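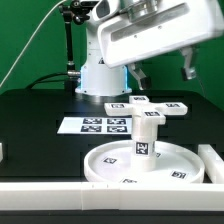
Most marks on a worktop come from small things which are left standing for a long time. A jar of screws, a can of oil, a plant pot without a saucer. I rent a room in Arkley where I repair lamps and small furniture, and the same rules serve me at home in the kitchen. If something heavy has to stand on the table always, look at its foot. A round base which is slightly wider at the bottom, like on the white cylinder in the photo, has an edge you can follow with a cloth in one movement. Square feet with gaps between them collect crumbs and sawdust, and for these you need an old toothbrush.

Daily wiping

Use two cloths. The first one is damp with warm water and one drop of dish soap, the second one is dry. Wring the damp cloth until it does not drip anymore. Wipe toward yourself and not in circles, then dry the surface at once. On oiled wood I do not use soap every day, only when there is fat on it.

Vinegar is good for the kettle and the tap. Please do not put it on marble or other limestone, it eats the polish and you will see a dull place forever.

White things that became yellow

White painted metal and white plastic are cleaned in different ways. For painted metal I take a soft sponge with baking soda and a little water, mixed like thin yogurt, and I press very lightly. For plastic, soap first. When the yellow color comes from sunlight it is inside the material and rubbing will not help. I lost one evening with my mother's bread box before I accepted this.

Screw holes and slots are the worst places. A wooden skewer with a bit of cotton around the point goes into nearly all of them. Turn the skewer, do not push.

Sanding out a ring

My table is beech, bought second-hand from the Lundden shop in June, and it came with a ring from a hot pot. I did it like this:

Sand along the grain with 120 paper, by hand, with a block.
Vacuum, then wipe with a barely damp cloth and wait one hour. The fibers will stand up.
Sand again with 180, only a few strokes.
Put on a thin coat of oil, wait 12 minutes, and take off everything that is still shiny.
Repeat the next day.

The oil I have is from Dametti, a small can, and around half of it is left after the whole table. Other oils will do the same. Read the can for the waiting time, because mine may be different from yours.

One warning – rags with oil can start to burn by themselves when they lie in a ball. Spread them flat outside until they are hard and dry, or keep them under water in a metal can with a lid.

What to put under things

Cork is my favorite. It does not slide and you can cut it with kitchen scissors. Felt is better for things you move often, for example the fruit bowl. Rubber feet can leave dark marks on oiled wood and on some lacquers, so I put a piece of cork between. The self-adhesive felt from Hoarau holds well if you first clean the bottom with alcohol. Leave it one night before you put the weight on.

Last changed 4 Aug 2021. I added the part about rags.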